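Tonard procura gente para limpeza e recuperação de têxteis (M/F)

Entrada em janeiro. 2 vagas na bancada, mais 4 lugares de aprendiz a tempo parcial. Candidaturas até 25 de novembro de 2022.

Desculpem o texto à pressa, o anúncio devia ter saído na semana passada.

Quem somos
Oficina pequena. Limpamos, remendamos e devolvemos tecidos de casa: cortinados, colchas, toalhas de mesa, almofadas, capas de sofá, panos estampados que alguém herdou e não tem coragem de meter na máquina. Também roupa, mas menos. Trabalhamos para particulares e para duas casas de hóspedes. Desde o verão temos ainda o contrato da Beserley, que aluga têxteis para festas e manda tudo de volta com vinho, cera e relva. Muita relva.

Neste momento há 233 peças em espera. Daí as vagas.

Vaga 1: limpeza à mão
Triagem à chegada, teste de cor num canto escondido, tirar nódoas, lavagem em tina, secagem na horizontal quando a peça pede. Algum ferro. Preencher a ficha de cada peça, SEMPRE, mesmo quando são seis guardanapos iguais.
Horário: das 8h às 16h, uma hora de almoço.
Contrato de um ano, renovável.

Pedimos:
- experiência em lavandaria, hotelaria, costura ou parecido. Serve experiência de casa se souber explicar o que faz e porquê
- distinguir algodão, linho, lã, seda e misturas sem ler a etiqueta (a etiqueta quase nunca lá está)
- paciência com nódoas antigas
- aguentar estar de pé boa parte do dia
- português suficente para atender o telefone

Não pedimos diploma nem carta de condução. Alergia a detergentes: diga logo, há luvas e há produtos sem perfume, mas queremos saber antes.

Vaga 2: remendo e acabamento
Cerzir, passajar, refazer bainhas, substituir forros, coser fechos. Máquina plana e corte-e-cose. Parte do trabalho é dizer ao cliente que não vale a pena, e dizê-lo com jeito.
Horário: das 9h às 17h, ou quatro dias mais compridos, combina-se.
Vencimento igual ao da vaga 1. Os valores vão por escrito na resposta à candidatura, antes da entrevista.

Pedimos:
- mão certa com agulha. Traga duas ou três amostras suas, qualquer coisa, uma meia passajada serve
- saber mudar agulha, afinar tensão e limpar a máquina
- gosto por padrões. Acertar um estampado numa costura leva tempo e nós damos esse tempo

Aprendizes
Quatro lugares, 13 semanas, duas manhãs por semana. Com bolsa e almoço. Sem idade máxima, a partir dos 18. A formação é dada pela Mi-kyung Yeon (fibras e nódoas) e pelo Arnel Baluyot (máquinas, ferros, segurança com produtos). Programa, mais ou menos por esta ordem:

Reconhecer fibras ao toque e à chama
Água: temperatura, dureza, quantidade a mais
Gordura, tanino, ferrugem, cera
Quando esfregar e quando não esfregar
Tintas que largam, estampados que mancham o vizinho
Secar sem marcas
Remendo básico
Orçamentar

No fim há uma peça grande feita por cada um, do princípio à entrega. Não prometemos emprego depois. Dois dos aprendizes do grupo anterior ficaram cá, os outros seguiram caminho, uma abriu a sua própria porta no bairro e manda-nos clientes.

Onde
Rua da Maluleke não existe, já nos perguntaram: Maluleke é o nome do edifício, o antigo armazém ao pé da paragem do autocarro. Rés-do-chão, porta do lado do pátio. Entrada sem degraus. A casa de banho adaptada fica no corredor à direita. No inverno a sala das tinas é fria, traga camisola.

O que damos
Subsídio de refeição. Passe pago. Avental e calçado. Férias no verão, a oficina fecha duas semanas em agosto. Lavagem grátis da roupa de cama da casa, uma vez por mês, coisa de que toda a gente gosta mais do que esperava.

Como se candidatar
Uma página no máximo. Diga a que vaga concorre, o que já fez com as mãos, e quando pode começar. CV se tiver, carta de motivação não é preciso. Fotografia não, por favor.
Entregue ao balcão ou envie pelo formulário da página, separador "Trabalhar connosco". O formulário é da Woteck e às vezes bloqueia com anexos grandes; se bloquear mande só o texto e traga o resto no dia.

As candidaturas são lidas pela Lerato Naidoo e pelo Mandla Van der Merwe. Respondemos a todas, mesmo às que não avançam. Quem avançar vem cá uma manhã, paga, trabalhar connosco: uma nódoa, uma bainha, conversa e café. Sem testes escritos.

Perguntas que já chegaram
Posso concorrer às duas vagas? Pode, diga qual prefere.
Posso levar uma criança à entrevista? Pode, avise para termos uma mesa livre de alfinetes.
Fazem limpeza a seco? Não. Mandamos fora.
Aceitam quem nunca trabalhou com contrato? Sim.
E aos sábados? Só em dezembro, pago à parte, e quem não quiser não vem.
Trabalham com lixívia? Pouco, e nunca sem teste antes.

Dúvidas sobre contratos e bolsas: Mairéad Hennessy, ao balcão, de manhã. À tarde anda nas entregas e não atende, deixe recado. Se precisar deste anuncio em letra grande ou lido por telefone, peça também à Mairéad.

Se conhece alguém que cose bem e anda desanimado à procura, passe a palavra. Pode arrancar a folha do quadro da entrada, temos mais cópias.

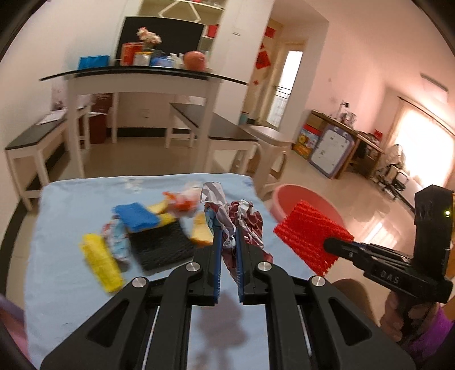
As amostras de costura ficam guardadas ao balcão com o nome de cada pessoa e devolvem-se no fim de janeiro.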